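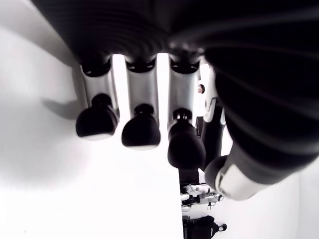
Figure 7.1 Four fingers, seen from underneath.

Chapter 7
Waiting in Line

By the end of this chapter you should be able to explain why the other line moves faster, draw a simple queue and label its parts, and work out how long a customer will wait at a counter with one clerk. You will still have to wait.

7.1 The bakery at Lallthorpe

Huệ Doãn opened her bakery in Lallthorpe with one register and a firm belief that people don't mind a short line. On a normal weekday morning she was right. Customers came in at a rate the register could handle, most of them knew what they wanted, and the line rarely reached the door.

Then in July the town held its boat weekend, and 70 people came through in a single hour. The register could serve 47. You don't need a formula to see that something unpleasant is going to happen to the other 23, but we'll give you one in Section 7.3 anyway.

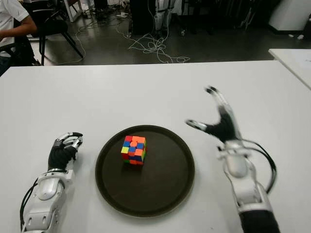
What Huệ did next is what most owners do: she asked the clerk to hurry. The clerk, Khang Đồng, hurried. He dropped change, he bagged rye for people who had paid for raisin, and each mistake had to be fixed while everyone behind it stood and watched. His average service time went up.

This is worth a pause. A queue has three basic parts, and shouting improves none of them:

Arrivals. How often customers turn up, and how bunched together they are when they do.

Service. How long each customer takes, including the one who wants to pay with a jar of coins.

Discipline. The rule for who goes next. First come, first served is the usual one, though families with small children sometimes propose their own.

7.2 Why averages mislead

Suppose customers arrive every two minutes on average and each takes slightly less than two minutes to serve. On paper the clerk even gets a little rest. In practice, four people walk in together, then no one comes for a while, then a man orders a wedding cake. The quiet minutes can't be saved up and spent later. The busy ones, sadly, pile up just fine.

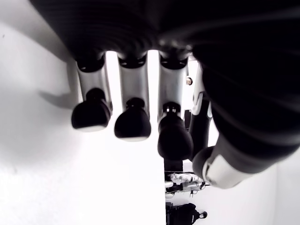 A clerk who is busy nearly all the time therefore has a long line nearly all the time, even when the averages say he is keeping up. Managers tend to find this result annoying, and several have asked us to check it. We have checked it.

Before you read on

1. Think of the last line you stood in. What were the arrivals, the service and the discipline?

2. Huệ could add a second register or shorten her menu. Which would you try first - and what would you need to know before spending the money?

Key terms: arrival rate, service time, queue discipline, utilization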